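Flaltness Practice

The Flaltness practice is a set of working rules for small two-armed tabletop robot cells used in handling trials. It covers the layout of the cell, the routing of cables, the preparation of objects and the keeping of records. It is a voluntary code and does not replace machine safety law or the risk assessment required of an operator.

Origin

The first text was drafted at Gedis by Ignacio Oyelaran as an internal checklist for bench staff. Thaddeus Iwasaki later rewrote it as numbered clauses, and the laboratories at Tratell and Parsons adopted it with minor changes. The Parsons version adds a clause on lone working, under which no cell may be powered on a Saturday without a second person in the building.

Cell layout

Both arms are mounted at the front corners of the table and face inward. The walls should be plain and pale. The table covering must lie flat and may be patterned, provided that the same covering is kept for a whole series of trials.
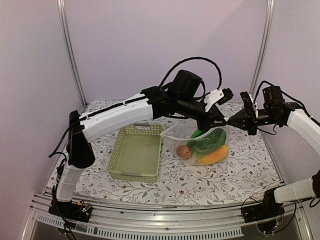 Cables that pass over a moving joint must have enough slack for the full travel of that joint. The slack is carried in a loop above the wrist, clear of the jaws. Clause 4 requires each loop to be checked by hand, with the power off, at the start of every shift. A cable set is replaced after 800 hours of motion or at the first sign of wear, whichever comes sooner.

Shared space

Where both grippers can reach the same point, the operator must name a leading arm before the trial begins. The other arm may enter the shared space only when the task calls for it, and is otherwise held back on its own side. Speed limits are set locally. The Tratell version also requires a stop test after every 1,000 cycles.
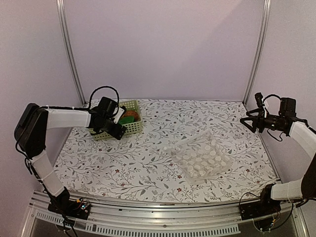 Two-armed cell with the left gripper over the basket and the right gripper held back.

Objects and records

Containers should be open-topped and free of sharp edges. Transparent trays and bags are permitted but must be entered in the log as such, as their edges are harder for vision systems to find. Any change of container starts a new series.

A trial that is stopped by hand is kept in the record and marked with the reason for the stop. Deleting it is a breach of the code.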